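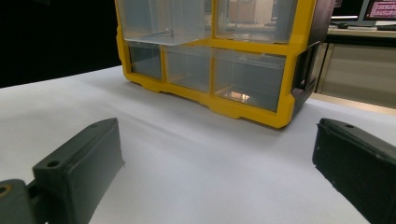 Small parts drawers - sort by size or by job?

Posted by harkham_bench
2019-11-22

I have one of those small organizers with the yellow frame and clear plastic drawers, and it sits on a white table where I do repairs. The drawers come in different widths. I cleared it out because everything had gotten mixed together over the years, and now I'm putting things back in and can't settle on a system.

My first idea was one drawer per type: machine screws, wood screws, pins, washers and so on. The problem is I have more types than drawers. My second idea was one drawer per job, so everything for fixing eyeglasses goes together, everything for cabinet hinges goes together, and so on. Which do you use, and did you stick with it?

Also, do you put the small stuff in the narrow drawers or the wide ones? I put a thin little screw in one of the wide drawers and it looks lost in there.

----

Reply by drawerful

By type. I tried by job and ended up with the same washers in four places, and I still never had the right one. With types you look in one spot and you either have it or you don't.

Small stuff in narrow drawers. In a wide one it rolls to the back and you have to take the whole drawer out to get at it.

----

Reply by Lilibeth Quiambao

I do it by job and have for years. I repair sewing machines, mostly older ones, and when I sit down to a job I want to pull one drawer and set it next to the machine. If I had to open a different drawer for each screw I would spend half the day opening drawers.

It depends what you do. If you mostly fix the same few things, go by job. If you never know what's coming, go by type.

----

Reply by drawerful

Fair enough for sewing machines. The first post sounds like general household repairs though, and that is a different thing. You can't have a drawer for every job in a house.

----

Reply by kettle_and_twine

Whatever you do, label them. People think clear drawers don't need labels. They do. Two screws that differ by a hair in length look the same through the plastic, and once the plastic gets scratched you can't tell much of anything.

I use paper tape and a pencil. It comes off clean if you change it within a year or so. I left some on for much longer and had to scrub the glue off with cooking oil.

----

Reply by harkham_bench

Thanks. I hadn't planned on labels but I see the point. Do you put them on the front or on top of the lip? The lip sticks out a little when a drawer isn't pushed all the way in, and I wondered if a label there would get rubbed off.

----

Reply by kettle_and_twine

Front, low down. You grab the lip, so anything you stick there is gone in a month.

----

Reply by Kirsten Snorradóttir

I tape one of the actual parts to the front of the drawer. No writing needed. I got the idea at Brynjólfsdóttir, a hardware shop where I worked one summer. They had 351 drawers behind the counter with a sample wired to each, and I learned the stock in a few days.

For the loose single screws, I would not give them a drawer at all. Put them in a jar and go through it in July when you have the windows open and nothing else to do. Throw out what you haven't needed.

----

Reply by drawerful

I disagree about throwing them out. The one you throw out is the one you'll want. A jar of odd screws takes up no room.

----

Reply by Kirsten Snorradóttir

One jar takes up no room. My father had 20 of them. I'm the one who carried them down the stairs.

----

Reply by Flelto

Has anyone used dividers inside the wide drawers? I bought a box of 600 mixed screws from Dralletti and they come in little bags, which split the first time you open them. I cut pieces of cereal box to size and stood them up in the drawer. It works until you pull the drawer out fast, then the cardboard leans and the sizes mix at the bottom.

----

Reply by Lilibeth Quiambao

Cut the cardboard a bit long and fold the ends over so they press on the sides. Or use the lids from small spice jars and set them flat in the drawer. Pins and tiny screws stay put in those, and you can lift a lid out and take it to the table.

----

Reply by Flelto

The folded ends are a good idea. I'll redo mine tonight.

----

Reply by harkham_bench

I think I'm going with type for most of it, and one wide drawer for eyeglass parts because that's the one job that keeps coming up. Labels on the front, low. The odd ones go in a jar and I'm keeping the jar.

I have 2 old jam jars washed already. One more question while I'm at it - does anyone put something on the bottom of the drawers so things don't slide?

----

Reply by kettle_and_twine

Thin felt. Not for anything with a sharp point though, it catches and you end up picking fluff off the threads. For screws I leave the plastic bare.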